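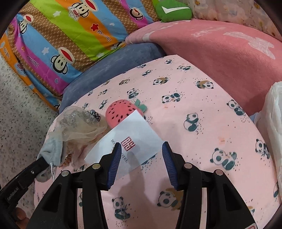 White paper card on the panda-print cloth.

Week 2: Cards, slips and the art of taking notes you can find again

Hi all. I talk too fast when I like a subject, and I like this one a lot, so I'm writing up what I said (plus a couple of things I forgot to say). If you missed the session, read this and then borrow somebody's slips, because the slips are the homework.

We started with the question I ask every group: where is the best note you took last year? I got a lot of blank looks. A few people said "in my phone" and then scrolled for a while. Ruth Puma had hers in an actual drawer, under P, and was insufferable about it for the rest of the evening. Well done, Ruth!

So, cards. The basic rule is one idea per card. I know it feels wasteful. You write nine words on a card and there's all that white space left over and you want to squeeze in the next thought. Please don't. Once two ideas share a card you have to choose which one it gets filed under, and the other one is lost in there until you trip over it by accident.

What goes on the card:

A heading, top left, in words you would use yourself. I once inherited a box where everything about bread was under "Leavening, miscellaneous" and I never would have looked there in my life.

The note, in your own sentences. If you're copying somebody's exact words, put big fat quotation marks around them. I mean really big. In six months you will not remember whether that lovely phrase was yours.

Where it came from. Author, short title, page. For an interview, put the name of the person and the date you talked.

That's all of it. People ask about color coding and I say go ahead if it makes you happy, but I've done it twice and both times I ran out of green.

On size: I use the 3 by 5 ones since they fit in a coat pocket. Rosaura Cusi, who taught this course before me, swore by plain paper cut to size, and her boxes are in better shape than mine, so who am I to argue. Thin paper means more of them per box but they're slower to flip through. Try both this week and see what your fingers like.

Now the filing part, where we ran out of time. There are two camps. One camp files by subject, A to Z, with tabbed dividers. The other camp gives each card a number as it comes in and keeps a separate index. I'm a subject person. It's easier to start, and you can browse it, and browsing is where I get most of my ideas! The number people will tell you that subjects drift, and they're right. My divider for "Markets" now holds things about fairs, peddlers, toll roads and one very angry letter about geese.

The example I put on the board was from my own project on the Londia ferry. I had around 300 cards by the time I started writing. I pulled out everything to do with winter crossings, and that gave me 31. I laid those out on the floor and shuffled them until they made some kind of sense, then I wrote the chapter from left to right. It took an afternoon. The chapter before it, which I had tried to write out of a notebook, took me most of November and I still don't like it.

Somebody asked if you can do this on a computer. Sure you can. The one idea rule works the same way. I would only say, do it on paper for the length of this course first, so you learn how small an idea is. It's smaller than you think. Most people's first cards are three cards in a coat.

Someone else asked about Muñoz's system with the notched edges and the knitting needle. I love it, it's bonkers, and we'll get to it in week 5. Bring a hole punch that week if you own one.

Reading: the Jedwood chapter in your packet, first half only. The second half is all about library cabinets and you can skip it unless you're into joinery. There's a table in there comparing drawer sizes that has a mistake in the last row, ignore it.

Homework: make 60 cards out of anything you're reading. A cookbook is fine. Last year somebody did the manual for a sewing machine and they were some of the best cards I saw. Put a heading on every one, file them A to Z, then swap boxes with your partner and each try to find three things the other person asks for. Write down which ones you couldn't find and what heading you looked under first. Bring that list with you, we'll start from it next time.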